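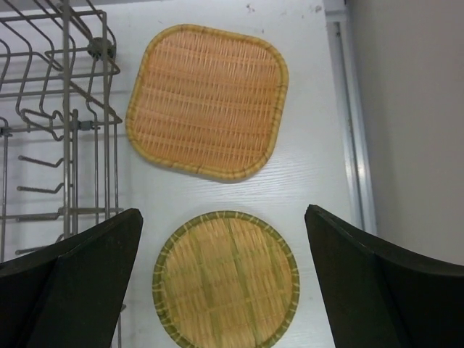
Ticket 2296: Dishwasher stops mid-cycle with water in the bottom
Opened by: Katalin Oláh
Assigned to: Obed Kpodo
Product: Ertürk undercounter dishwasher, first-floor kitchen
Priority: Normal
Status: Closed
Month opened: May 2023

Katalin Oláh wrote:
The dishwasher stops partway through the normal cycle and beeps. There is a layer of water in the bottom that covers the filter. It drains if I cancel and start the drain program by hand, but sometimes I have to do that twice. The display shows the tap symbol and then the drain symbol. I cleaned the filter on Monday and it made no difference. The quick cycle finishes most of the time. Nothing else in the kitchen has changed except that the sink trap was replaced in October.

Obed Kpodo wrote:
Thanks. Please do the following and post what you find.
Hold the two left buttons until the counter shows and write down the number.
Run the drain program on its own and time it.
Look under the sink and tell me where the gray hose joins the trap, and whether it goes up before it comes down.

Katalin Oláh wrote:
Counter is 1,013. The drain program took around 60 seconds and left a little water behind. The hose comes out of the wall low down and goes straight across to the trap. It does not go up anywhere. There is a loose plastic clip on the side of the cabinet with nothing in it.
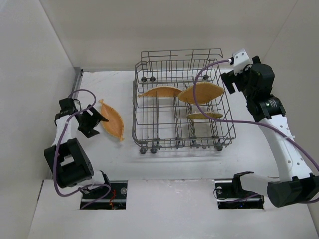
The hose is the first thing to fix. Whoever replaced the trap took it out of the clip and did not put it back, so sink water can run into the machine. Lift the hose so that its highest point is just under the countertop, push it into the clip, and run the drain program again. While you have the door open, check that the lower spray arm turns a full circle by hand – Bukola Ekpo had a second machine in the same building where a plate was blocking it. Light pieces are worth a look too. Woven dishes with pointed ends, like the orange leaf-shaped ones, don't always stand up between wire prongs, and one lying lengthwise toward the back of a rack shields whatever is above it from the spray. That would not cause the drain fault, but it does make people run the load again. – Obed

Katalin Oláh wrote:
Hose is up and clipped. Drain program now leaves the bottom clear. Spray arm turns freely. I ran one normal cycle with a full load and it got to the end. Second normal cycle stopped again at the same place, with less water than before.

Obed Kpodo wrote:
Then there is a second problem. Switch off at the wall, take out the filter, sponge up the water and unclip the small cover on the right side of the sump. Look for glass, seeds or label paper around the pump wheel. It should turn in small jerks when you push it with a pencil.

Katalin Oláh wrote:
Found a strip of label paper and an olive pit. The wheel was stuck and now turns in jerks as you said. I put the cover back and heard it click.

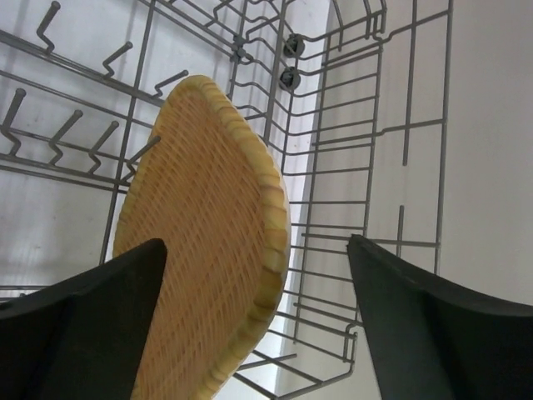
Do I need to descale it before putting it back in use?
Descaling can wait until the salt light comes on, as scale was not part of this fault. Run one empty hot cycle first to clear out anything left in the sump.

Katalin Oláh wrote:
Empty cycle done. 3 normal cycles after that, all finished, no beeping and no water left.

Obed Kpodo wrote:
Good. I have noted the missing hose clip step on the plumbing sheet for Ilse Janssen. If the drain symbol comes back, reopen this ticket so the history stays together. Closing.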